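The Red Tablecloth Theory of Small Rooms

I bought the tablecloth on a Saturday in a hurry, at the back of Prandoto, the home store in Pridside that always smells like candles. I'd gone in for curtain hooks. I came out with a square of the brightest red cotton you have ever seen and a feeling that I might have made a mistake.

For years I'd been a white and gray person. White shelves, white desk, pale floor, everything picked so it wouldn't argue with anything else. And it didn't! It also looked like the waiting area at my dentist's, and the whole place was less than 1000 square feet, so there was no getting away from it.

Then the cloth went on the table and the room woke up. I'm not exaggerating (okay, a little). My eye had somewhere to go when I walked in. The pale things around it looked like I'd chosen them on purpose, and I quit fussing over the pile of boards I keep meaning to do something with.

What surprised me most was how picky a red table is about what you put on it. My blue mugs looked awful. A wooden fruit bowl just sort of sank. But a plain white plate? Gorgeous. Cream is good too, and so is anything with a bit of gold on it.
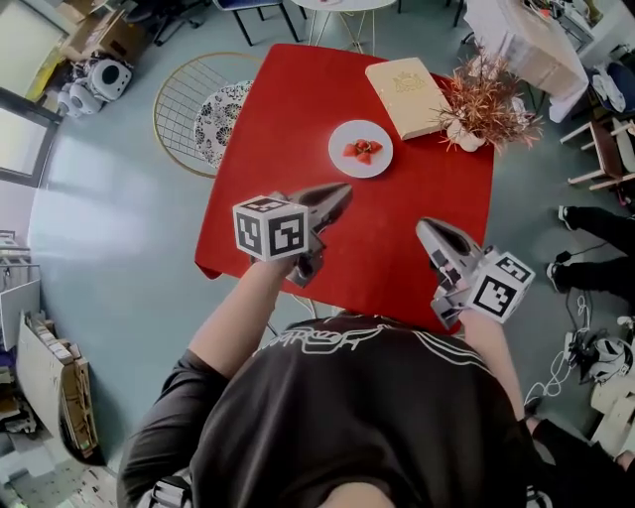 Strawberry wedges on a white plate, with a cream book and a potted plant for company.

The plant was a gamble, I'll admit. Reddish-orange leaves against a red cloth sounds like a fight on paper, and the woman at Doucet, where I get most of my plants, raised an eyebrow when I told her the plan. I think the spikes save it. It's all shape, so you notice the outline first and the color second, and the white pot gives it a little breathing room.

The gold wire chair came next, and that one took me two months of circling. I'd seen it at Musska and talked myself out of it because a wire seat is not a thing you sit on through a long dinner. Put a cushion on it, though, and it's fine. Mine is white with a black floral print. The little round side table with the thin gold legs keeps the chair from being the only shiny thing in the room.

If you want to try this at home, start with the cloth and leave everything else alone for a week. Iron it, please. Red shows every fold line. Wash it by itself the first few times, too, unless you've always wanted pink dish towels. I have four of those now.

And cut up some strawberries while you're at it. I do mine in wedges, on the smallest plate I own, and a handful looks like plenty. Come August I'll switch to peaches and see how the tablecloth feels about that.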